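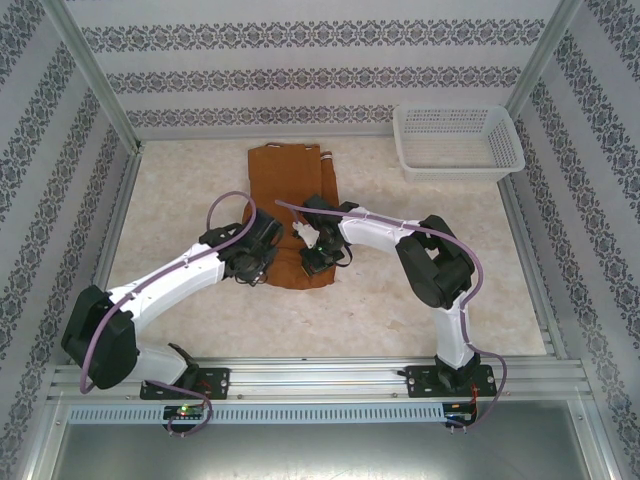 Figure 7.1 Two-arm folding cell with a brown cloth on the work surface.

Chapter 7
Handling Soft Materials

Most of the machines in the earlier chapters move parts that keep their shape. A bracket picked up at one end has the same outline at the other end of the line. Cloth does not behave this way. It bends under its own weight, hides its own edges, and can settle differently each time it is set down.

The chapter follows a demonstration given at the Skollero open day on 2020-10-30, where the Kaimal group showed a folding cell with two arms on a shared rail. Visitors saw the cell at work and could follow the views from cameras close to the grippers – views in which the fabric

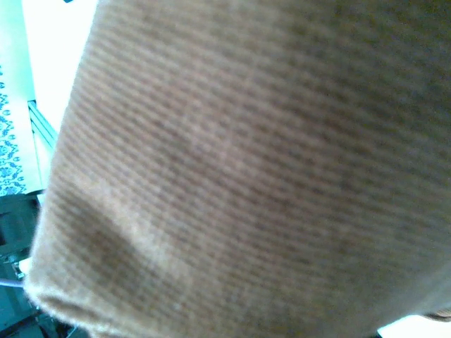 often fills most of the picture. A controller working from such a view has little outline to use and must rely on texture, folds, and shading. Section 7.2 treats this problem in detail.

Contact is the second topic. A gripper that closes on cloth may catch one layer or several, and the difference in thickness can be less than 2 millimeters. Section 7.3 compares ways of telling the two cases apart.
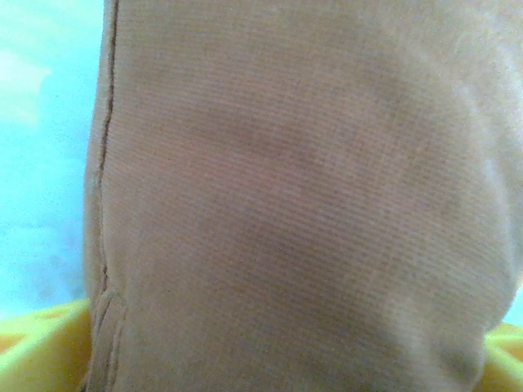
Seams are useful landmarks in soft goods. They are stiffer than the fabric beside them and keep a fixed place in the garment. On ribbed fabric, a dark, thin seam running across the direction of the ridges gives a line that software can follow, although it becomes harder to trace where the material gathers into small folds. Section 7.4 sets out a method for doing so, and Problem 7.6 applies it to a set of 70 views.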